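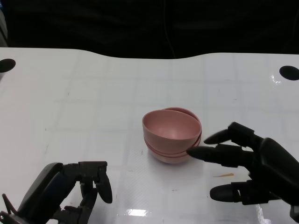

25/08/2024

To Ulla Nieminen, for the Stavo fund
Progress report on the Flemham chores project, second period

Dear Ulla,

Thank you for your patience while we got this one together. You asked last time for fewer charts and more plain talk about whether the machine can do the jobs yet, so I've tried to write this the way I'd tell it to you over lunch (and I apologize in advance if it runs as long as one of our lunches usually does).

The short answer is that it can do some of the dishes, slowly, on a good day, if we've set things out kindly. In April it could do a good deal less than that, so we're pleased. But I wouldn't want you to go back to your board with the idea that anyone's kitchen is about to be taken care of.

## What we said we would do

The plan you funded had four chores in it: stacking and unstacking bowls, wiping a table, folding hand towels, and putting groceries on a shelf. We picked them because the people we talked to at the start, both in homes and in the small shops along the Horkurport road, kept bringing them up. They weren't the chores people hated most (that was bathrooms, by a mile!) but they were the ones people did over and over without thinking, and we wanted to know how much was hiding inside the "without thinking" part.

Quite a lot, as you'll see.

## Bowls

Most of this period went to bowls. I know that sounds like a strange way to spend a summer. We work with a stack of three pink ones on the white table, two hands, and the job is either to make the stack or to take it apart. A four-year-old can do it. My sister's four-year-old did do it, when she came by, and then wanted to know when it would be the robot's turn again.

Stacking is in decent shape. Over the last round we ran 170 attempts at building the full stack, and I'd call most of them usable, meaning the bowls ended up inside each other and stayed there. They don't always sit straight. A bowl will often come to rest tipped on the one beneath it, and we went back and forth for a long time about whether a crooked stack counts. In the end we decided to score it the way a person at home would: if you could pick it up and put it in the cupboard, it counts. We do keep a separate note of the crooked ones, because a crooked stack makes the next job harder.

The next job is taking one bowl off the top, and that is where the trouble lives. Nested bowls leave only a thin bit of rim to get hold of. You and I slip a fingernail in there and wiggle. The robot's fingertips are rounded and a good deal thicker than a fingernail, so the approach we've had the most luck with is to steady the stack from the side with one hand, feel for the ridge where two bowls meet, and let the other hand come in for the lift. When it goes well it's lovely to watch. When it doesn't, the whole stack comes up together or goes for a little walk across the table.

We did one block of 36 unstacking attempts with no help from an operator at all, and 6 of those came out clean from start to finish. I'm giving you that number as it stands. It was nothing at all in April, and the failures have become much more alike, which from where I sit is good news. Nearly all of them now come at the moment when the second hand has to trust the first one to hold still.

The shiny table has been its own adventure. The overhead lights bounce off it and the vision side of the system gets nervous about bright patches, especially near the front edge. We tried a mat, and the mat helped, and then we took the mat away again. People have shiny counters. Zwahlen, who supply our lighting, have been generous about swapping fixtures so we can try softer ones next, but I'd like the machine to cope with an ordinary kitchen light before we make life too easy for it.

## Wiping

Wiping is the chore I'd show a visitor. The robot holds a cloth, covers the table in passes, and gets most of the crumbs to one side. It's gentle. It may be too gentle, and anything dried on stays on. Small bits are also hit or miss. We've been finding that the system either ignores a stray crumb completely or gets very interested in it and forgets the rest of the table, and we haven't found a happy middle yet.

The shop owners were more impressed by this one than the families were. A shop counter gets wiped so many times a day that a mediocre wipe done often is worth something to them. At home people want it done once and done properly.

## Towels

I'll be brief on towels, as there isn't much to be cheerful about. One fold in half, from a towel laid flat, works often enough that we've stopped being surprised. The second fold doesn't. Starting from a crumpled heap doesn't either. We've agreed among ourselves to park the heap until next year and spend the remaining towel time on the second fold, unless you'd prefer we move that time over to bowls. I would understand if you did, so do say.

## Groceries

Cans and boxes go on the shelf reliably when there's space around them. Anything in a soft bag is a gamble. We did our first trial in a real stockroom in Flemham, and the main lesson was about people. The staff kept reaching in to straighten things, very kindly, and each time they did the robot stopped and waited, as it's meant to. By the end of the session they had done most of the shelf themselves and were quite proud of it. We've asked to come back, and they've said yes.

## How long it all takes

Speed is the question I get most, so I'd better not leave it out. A person clears a small stack of bowls in the time it takes to say so. Our system needs a couple of minutes, and that's with someone from the team nearby to reset things after a drop. I don't lose much sleep over this yet. Several of the older people in our home group told us they'd be happy for the dishes to take all afternoon as long as they didn't have to stand at the sink. What they would mind is breakage, and we haven't moved to glass or china for exactly that reason.

## Money and people

Spending is close to plan. We're a little under on travel, a little over on fingertips, which wear at the pads faster than the supplier led us to expect. I'd like to move the travel savings across to cover spare tips through the winter. The sum is small, but I understand it needs your signature, and I've attached the usual form.

We also have a new operator starting soon, to share the long sessions. They're tiring, and the quality of the demonstrations drops off noticeably late in the day.

## What comes next

- Unstacking, starting from crooked stacks as well as tidy ones
- The softer lights from Zwahlen, tried against the current ones
- A second cloth with a rougher side for dried spills
- Two more stockroom visits in Flemham
- The second towel fold, pending your answer

You kindly asked whether you could bring a few of the Stavo people to see it for themselves. Please do! Mornings are best. Come expecting to see bowls, wear something warm (the lab is kept cold for the equipment), and let me know how many of you there'll be so I can sort out parking.

With warm regards from all of us at the Flemham project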